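Subject: Re: [simtools] Trilard block pack, worth it for a small lab?

Replying inline because I'm out the door in a minute. Quoted mail first, my notes under it.

> Has anyone on the list used the Trilard tabletop pack from Heltel?
> We're a teaching lab, one real arm, not enough hours on it to go
> around. The idea is to let students run block tasks in sim first and
> only book the hardware once they have something that doesn't crash.
> The sales page is all adjectives. I would like to know (a) how hard
> it is to get running, (b) if the close camera is good enough to train
> anything on, (c) what the license looks like once the trial is over,
> and (d) how it compares to Arkar, which we had before and gave up on.
> Not looking for a full review, whatever you can say quickly is fine.

OK so. We've had it on the 30 day trial, started in September, a bit over half gone. Running build 1003. If you get an older one from the download page, don't bother, the scene loader was redone and your saved layouts won't open in it. Ask support for the current link, they sent it the same afternoon.

(a) Getting it running. Easier than Arkar by a lot. Unpack, point it at a project folder, start the default room. No containers, no separate asset server. Wants a card with 8 GB, and it means it. On the smaller laptop it opened the room, then fell over as soon as I turned on the second camera. On the desktop no trouble.

The default room is as plain as they come. Table, arm, bare walls, hardly anything else. I was a little disappointed at first, then less so. It loads fast and students can't get lost in it. You can bring in your own meshes but I haven't tried more than a shelf, and the shelf came in sideways. Probably my fault, axes.
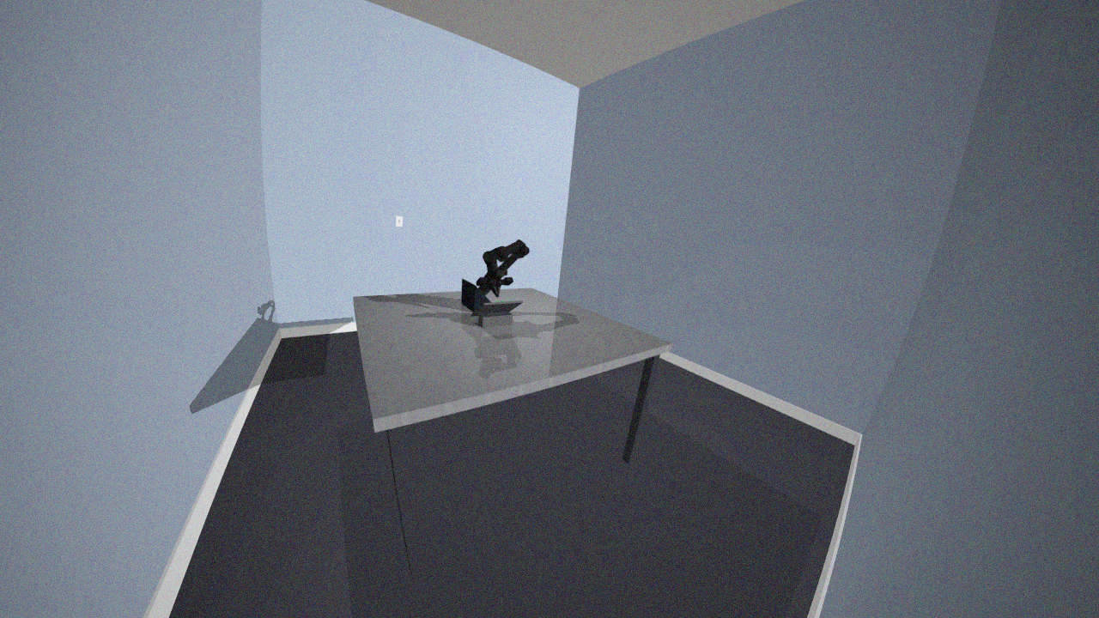 Lighting is one text file per room. Direction, strength, color, thats about it. Shadows come out strong with the stock settings and if you're doing anything with color thresholds you will want to soften them. There's a randomize switch but it changes everything at once, lights and textures and camera pose together, so you can't tell what broke your policy. I asked for separate switches. Reply was "on the list". We'll see.

Grain: there's noise on the rendered views and it's the first thing everyone here complained about. More samples per pixel helps and costs you speed. We left it alone for training and turned it up for making slides. There's also a lens distortion setting, worth knowing about if you wonder why your straight lines aren't.

(b) The close camera. Usable, I'd say. This is the part we spent the most time on because the block board is the reason we wanted the pack. The gripper model is the Joubert one, comes with it, no extra charge. Fingers are in view at the bottom so you can see what you're doing, but they also hide the thing you care about at the worst moment. Same as real life I guess. You can move the mount, it's in the arm config, not the camera config, which cost me an hour.

What I don't love is the resolution of the shadow map. Up close the edges go to stairs. For human eyes no problem. For a detector, hmm. One of our early runs was clearly picking up on shadow borders and we had to go back and redo the crops. The row letters on the board are chunky too, low-res texture, still readable.

The two-tone blocks are good for checking orientation, so if that's on your syllabus you're set. Some of ours end up a bit crooked and you can choose how crooked in the layout file. Leave some of that in. With everything perfectly straight our students' grasps looked great and meant nothing.

The panel with the colored squares I am still unsure about. I've been treating it as a goal pattern, documentation has one sentence on it and the sentence is about file format. If someone knows, please say. Didn't get an answer from Heltel on that one yet.

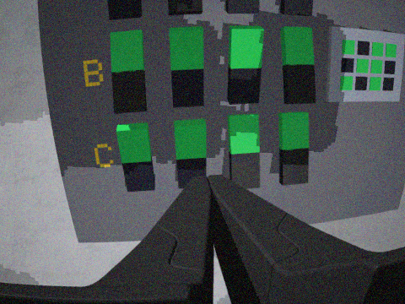 Close view of the board, rows B and C, build 1003

(c) License. Trial is full featured, no watermark, no nagging. After that it's per seat and the smallest bundle is 2 seats. Academic price exists but isn't on the page, you have to write in and ask. Seats float, so in a class you can have everyone edit layouts offline and only take a seat to run. That's what we plan to do. Check the bit about headless runs though. A headless job takes a seat the same as a person does and it's held until the job ends cleanly. Had one hang overnight and we were locked out till I found the process and killed it. There is a timeout setting, default is never. Change it on the first day.

Renewal is yearly and it does NOT auto renew, which I was happy to see.

(d) Against Arkar. Arkar looks nicer, cleaner images, more rooms, and the contact model felt stiffer to me. Things slid less. Trilard blocks will skate a little if you come in fast and I had to raise friction before pushes looked anything like our table. Where Trilard wins is that it stays up. Arkar died on us mid run all the time, you probaly know this better than me. Also the logs here are plain csv, opens anywhere.

Things I haven't tested so don't ask: two arms, soft objects, the cloud service. Heltel pushes the cloud thing in every mail. Skipped it.

Would I buy it for a teaching lab? Yes, the small bundle, if you're OK with block tasks being most of what you do. For anything cluttered or kitchen-like I'd wait and see what the next pack has in it. The room is too bare and you'd spend your semester importing furniture.

I can send my lighting file and the layout with the crooked blocks if that's useful, they're small. Write me off list. Slow to answer till next week.

PS friction value we ended up with is in the layout file header, commented. Ignore the one above it, thats from before.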